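4.2 From block stacking to chores: what the bench task measures

The previous section reported results on the five household and shop-floor chores. In none of them did the two-arm cell match an untrained adult for pace, and in two (folding a tea towel and refilling a parts bin) it could not be left alone for a full shift. We now turn to the simplest task in the study, in which coloured cubes are gathered and stacked inside a taped square on a wooden table. The task has no value to a household. We include it because it isolates three demands that every chore in Section 3 also makes: finding a loose object, closing the fingers on it without driving it away, and putting it down where it is wanted.

The square stands in for a shelf position, a place mat or a fixture on a packing line. Cubes may start anywhere within reach of either arm and at any rotation. A trial begins when the operator has cleared the table of everything except the cubes and the arms are at rest, and it ends when the policy signals that it has finished or after 49 seconds. The time limit was taken from the slowest of the human trials in the pilot, so that no result could be blamed on haste.

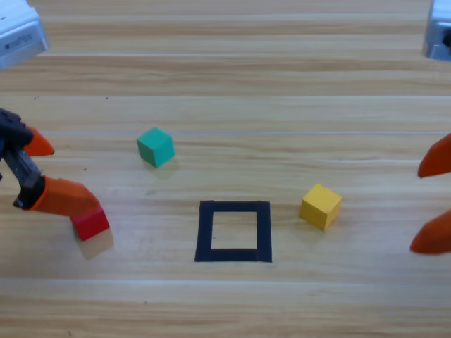 Choice of arm was left to the policy. Earlier work on the Clunmont cell split the table down the middle and gave each arm its own half, which makes planning easy but forbids the moves a person would find natural, such as reaching across to tidy up after a missed grasp. We removed the split and kept only a rule that the two grippers must not be inside the square at the same time. The cost was a rise in waiting. In a large share of the slower trials one arm held a cube while the other finished its placement, and the time lost in this way was greater than the time lost to failed grasps.

We collected 2,290 demonstrations by direct teleoperation and held back 41 for checking the recording pipeline. Of the remainder, 859 contain at least one recovery, defined as a second attempt on a cube after the first had moved it without lifting it. Operators were told to leave these attempts in. Michalík, working with the first version of the Rarnia logging tool, had argued that cleaned demonstrations produce policies that look tidy and fail badly, and our results agree with this. A policy trained without the recovery trials reached for cubes along smoother paths, but once a cube had been knocked out of place it tended to repeat the original motion at the original spot.

Errors fell into two groups. The first were errors of approach. The finger pads meet a cube well when its sides are square to the closing direction and poorly when a corner faces them, in which case the cube turns, slides or both. A person corrects for this through touch before being aware of it. The policy had to see the rotation, and it saw it late, usually once the wrist had come down and the cube was close to the fingertips.

The second were errors of release. Stacking asks for the upper block to be let go while it is supported, and small errors in height matter more than small errors to the side. Released too high, the block dropped and bounced; released too low, it pushed the stack along the table. Side errors were mostly harmless as long as the block above had enough of the one below to rest on. This is worth noting for chores. Plates and folded cloth forgive the same sideways error, whereas a part lowered into a fixture does not, and we would expect the ranking of error types to be reversed there.

Wrist views carried most of the information in both groups. When we blanked the fixed view during the last part of a placement, success hardly changed. When we blanked the wrist view, the policy could still bring a cube to the square but seldom left it on top of another. A wrist view has its own weakness: with the arm drawn back, the target may lie close to the border of what can be seen, and a stack in it may be visible only in part.

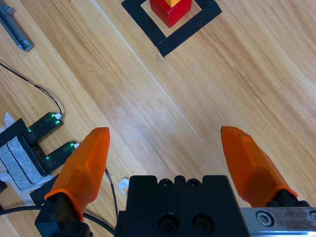

Figure 6. Wrist view with the gripper open. A red cube stands inside the taped square with a small yellow block on top of it.

For this reason the scoring did not rely on the wrist view. A trial was passed only if the fixed view, checked by a person, showed the stack standing inside the tape with both grippers clear of it. Touching the tape was allowed, crossing it was not. Where the two raters disagreed, the trial was counted as a failure.

The Modetti controller, used as a baseline, follows a written sequence of poses and does not learn. It was faster than the learned policy whenever the cubes were set out in its expected layout, and it failed almost at once when they were not. We draw attention to this because fixed layouts are common on shop floors and rare in kitchens. A buyer who can hold the layout still may be better served by the older method, even if a learned policy wins on a mixed set of trials such as ours. The comparison also depends on who pays for the set-up time, which we did not measure.

Two limits apply. All cubes were rigid and plainly coloured, so nothing in this section bears on cloth, clear plastic or wet crockery. The table was also kept free of clutter in the working area, and the trials with clutter on the Wi bench (Section 4.3) show a clear drop — large enough that we do not pool the two sets. The stacking results should be read as an upper limit on what the same hardware and training can be expected to do with the chores. A cell that drops a block in this setting will drop cups in a worse one, and we found no chore in which the order was the other way round.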